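Dec 20, 2024
Notebook, teleop bench, long entry. Mostly for me, but Dae-han and Fidelina should read the middle part before they sit down at the leader arm again.

Picked up where I left off with the tabletop pick set. The plan on the board said we would be done with the small-object episodes before the break, and I think we can still make it if we stop changing our minds about the start pose (I am the worst offender here, I know). Total in the Skadmont folder this morning was 1160 episodes, counting the ones Cristian already marked bad. The target for this task is another 500 good ones, and after today I feel better about that number than I did last night, when I went home grumpy and ate cereal for dinner.

First thing, warm-up. I have started doing a few minutes of just moving the arm with nothing recording, and I really do recommend it. My first grasps of the day are always too quick and too low, and if those go into the set then the policy learns my coffee-deprived self. Moved up and down, opened and closed, touched a fingertip to the table very gently in the near corners to get the height back into my hands. The leader arm felt a little stiff in the elbow again. Loosened the friction screw a quarter turn and it was lovely after that. Rosaura, if you come in and it feels floppy to you, that was me, please tighten it back to where you like it and put a note here.

Then the cable. The leader cable had worked its way under the chair wheel again, so I re-taped it along the table leg. Forkine are sending the longer one, supposedly, but I have been hearing that for a while now and I have stopped waiting by the door.

Now the actual work. The current layout is the loose row: juice bottle, glue stick, scissors, the green block, water bottle. Operator gets a spoken prompt, picks the named thing, lifts it clear, puts it down on the near side of the table, goes back to the start pose. We keep the fingers wide open on the approach. Delia asked why we don't close them partway for the thin objects, and I told her what I'll repeat now so it's written down somewhere: we tried it back in April, and everybody chose a different partway, and the data looked like it came from five different robots. Wide open until you are over the thing, then close. It's a dull rule and it has saved us so much cleanup.

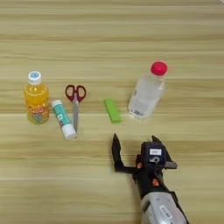 Green block is the easy one. It lies flat and it's matte, the fingers come down on the long sides and it more or less picks itself. I did a run of those early to get my rhythm and then made myself stop, because it is very tempting to keep collecting the nice ones. The count per object is supposed to stay even. There's a tally sheet clipped to the monitor and I would love it if we all used it (Dae-han, I say this with affection).

Glue stick was the trouble of the morning. It sits on a diagonal with one end almost against the juice bottle, so if you come straight in, the left finger wants the same spot the bottle is standing in. I knocked the bottle over twice. The second time I kept the episode going and picked the glue stick anyway, and then sat there wondering whether that counts as a good demonstration. I marked it "questionable" and moved on. What works better: go over the stick toward the cap end, turn the wrist until the fingers straddle the tube square on, come down slowly, close, and lift straight up before you go sideways at all. The lift is where I got the bottle the first time. I was already traveling before I had height.

But then the cap end has its own neighbor, because the tip of the scissors is right there beside it. So the nice grasp is a little short of the cap, and it's a narrow window, and I like that it's a narrow window. That is exactly the sort of thing we want the arm to see a person handle. I would ask that you do not move things apart to make it easier. If you catch yourself reaching in to tidy the row between episodes, sit on your hand. Shuffle only when the prompt sheet says shuffle.

Scissors: grab across the handles. I tried the blades for a handful of episodes and they rotate out of the fingers on the way up, slowly, like they are thinking about it. With the handles, you can get a finger on the outside of each loop and it holds. Cristian prefers to go in near the pivot and his success rate is fine too, so I'm not going to make a rule. Two strategies in the set is all right as long as each person sticks to theirs within a session. Please write your initials in the session name so we can tell them apart later.

Water bottle next. Clear plastic is no fun for the depth, and I had to learn to ignore the preview window and trust the color view and the red cap. Line up on the cap, go down to the body, close until you feel the leader push back, then stop. Do not keep squeezing. The force feedback comes in late on this gripper and by the time your fingers notice, you've already dented the thing. I have the feedback gain at 70 now. It was lower, and Fidelina said she couldn't feel anything at all, and she was right. Higher than 70 and the leader starts buzzing when you hold still, which tires out the hand and also drives me up the wall.

Juice bottle is similar but friendlier, since it's a solid color and the depth picks it up fine. It's at the far left though, and a long reach for the arm, and the wrist gets close to its limit if you approach from the side. Come at it a little from above. If you hear the soft click from the controller, that's the joint limit warning, back off and start the approach over. No need to throw away the episode unless the arm stops.

Dropped frames: eight episodes had gaps in the wrist stream, all in one clump before lunch. I thought it was the cable again and spent far too long on the floor with a flashlight. Then I noticed the recorder machine was backing itself up to the Benavides drive in the middle of the session. Moved the backup to the evening. No gaps after lunch. I have deleted nothing, they are in the "gaps" subfolder, and Cristian can decide if they're worth repairing.

Some thoughts on pace, since Delia and I talked about it over sandwiches. She's new on the leader arm and worried that she's slow. I told her slow is fine and I meant it. Her episodes are smooth, she pauses above the object, she commits, and when I played them back next to mine I liked hers more. Mine have a little jerk right before the close, every time, and I had no idea I did that until today. Tried to stop doing it all afternoon with mixed results. It may be the way I hold the trigger, with the second joint of the finger instead of the tip. Will try Rosaura's grip, she holds it like a pencil.

One question I can't settle alone. When the operator misses a grasp, corrects, and gets it the second time, we have been keeping those. I'm in favor, the arm is going to miss too and it ought to know what a person does next. But Dae-han thinks we have too many of them for the glue stick, and looking through the list I can see his point. Could we tag them at recording time? There's a spare pedal in the Likon box that isn't mapped to anything. One tap after a miss, and we sort it out later. I'll have a go at wiring it in if no one objects.

To do:
Zero the leader again first thing, the base joint reads slightly off after the tape job.
Watch back the questionable glue stick one with Cristian.
Map the pedal.
Print a fresh tally sheet, the current one has soup on it.
Ask Forkine about the cable, nicely.

Arm parked, power off at the strip, leader arm covered. The chair is set for someone shorter than me, Fidelina had it last.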